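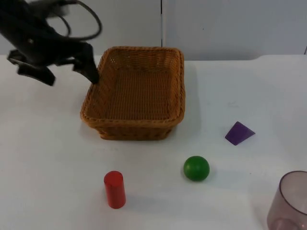 Packing and sorting helper wanted, part time, starting January
Skistix, Ritchie Street workshop

Hi! I'm Genalyn Barredo and I run Skistix, a very small business that sends out shape sets for little kids. Each set goes out in a woven basket, and parents, preschools and a few very patient grandparents order them from us. I need a person (maybe you?) to help me sort, check and pack them, because I've been doing most of it myself after dinner and my dinner has been getting later and later.

We shipped 2775 sets last year. I still can't quite believe that number, and neither can my back.

What the job is

You'd work at a table with an empty basket and a bunch of shapes to go in it. You look over the basket, you look over the shapes, you put the shapes in, you check the card, you close up the box. That's the heart of it, and I'd say it fills most of every shift. The rest is unpacking deliveries, flattening cardboard, restocking the shelves and answering the door when the driver leans on the bell.

The baskets are the part people fall for. They're rectangular with rounded corners, a warm honey brown, with a thick braided rim, and I go over every single one before it gets used. Run your thumb along the rim and feel for anything sharp. Then check the floor of the basket, where the weave is much finer, and look for broken strands. A basket that fails goes on the bottom shelf and I decide later if it can be trimmed. The color varies from one to the next and that's fine, please don't reject one for being a bit more orange than its neighbor!

The shapes get wiped and checked for chips, especially the points and edges. The purple pyramid is the troublemaker of the set. It's small, it likes to hide underneath whatever you put in after it, and it's the piece parents email me about the most. So it goes in last, on top, every time. I'll say this to you more than once in your first week and I'm sorry in advance.

Returns are part of the job too. We get sets back from preschools at the end of a term, and somebody has to tip them out, work out what's missing and make them whole again. I've found crackers, a sock and one very nice button. If you're the kind of person who enjoys putting a mixed-up kitchen drawer right, you'll love returns day.

Who I'm hoping for

You don't need experience. I'd much sooner have a person who is steady and notices things than a person who is fast. You should be okay standing for a good part of the shift (we have stools, use them) and okay lifting a carton of baskets, which is bulky but pretty light. You'll need to read a packing card and be comfortable telling me when the card is wrong, which happens, usually when I've typed it up late at night.

We keep the radio on low. If you prefer your own headphones, go ahead, just keep one ear free for the bell.

Hours, pay and the practical stuff

It's 13 hours a week, split over shifts you and I will work out together. Mornings start at 9 and I'm flexible around school drop-off. Pay is $19.50 an hour, paid every 2 weeks. There's a month of settling in on both sides, then we sit down with coffee and see how it's going.

The workshop is one ground-floor room with a ramp at the side entrance. The number 79 bus stops at the corner, and there's free parking in back if you don't mind a tight turn. You'd be working mostly with me and with Martim Torres, who handles orders and shipping and knows where the tape is.

How to apply

Please don't send me a fancy cover letter. Write me a few lines about yourself, tell me which mornings or afternoons you could do, and tell me about something you've sorted out or tidied up that you were pleased with. A garage, a recipe box, a sewing tin, anything at all. Attach a resume if you have one, but it's fine if you don't.

You can drop your note in the mailbox at the workshop or send it through the contact form on our site with "packing helper" in the subject line. I read all of them and I'll write back to everyone, even if it takes me a week. If we'd like to meet you, I'll invite you in for an hour, paid, to pack a few baskets with us and see if you like it.

Questions about the ramp, the hours or anything else can go to Martim through the same form. He's quicker at replying than I am.

Genalyn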